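Business > Local Companies > Rostville

Prisero teaches its cleaning robots by hand, and the staff learn too

October 30, 2018

ROSTVILLE – The cleaning company Prisero has started to prepare its workers for robots that will wipe tables and fold cloths in the offices it serves. The first two machines are expected in November at the Trernwood building, where Prisero has cleaned for many years.

Before the robots come, employees record the work themselves. They take a hand-held gripper with a camera on it and do small tasks, such as picking up a cloth, putting it on a table and folding it. The recordings are used to train the machines. The project has the name Tanoli inside the company, and 47 employees have joined it until now. Each of them received a short training and is paid the normal hourly wage for the recording time.

The company has asked for 400 recordings of every task, made in different rooms and at different hours, also when people are walking through. A microfiber cloth is among the more difficult objects, as it never lies the same way two times. 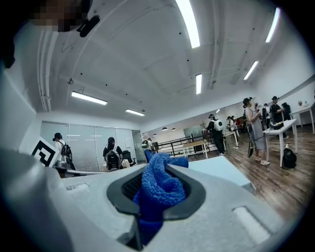 One cleaner on the evening shift said she was glad to have a say in how the work is done, but that she would like to see on paper what happens with her hours when the robot is ready. She added that her wrist was tired after the first days with the gripper, and that the breaks should be longer.

Prisero answers that no employee will lose a contract because of the Tanoli project before the end of next year. The company wants to move people from table wiping to other duties, for example windows, kitchens and the checking of the robots. For the last of these it has opened a course, which takes place during working time. What will be the pay for the new duties is not decided yet.

The changes can already be felt in the daily plan. The evening shift at Trernwood now begins 95 minutes earlier on recording days, and part of the work is done while the office staff are still in the building. Some employees like to be home sooner. Others have small children and find the new hours hard to arrange.

A meeting with all the shifts will be held in November, after the machines are installed.

Related items
Trernwood building gets new bicycle parking
Bus line to Rostville business park keeps its evening service
Evening courses for adults: places still open
Prisero looks for window cleaners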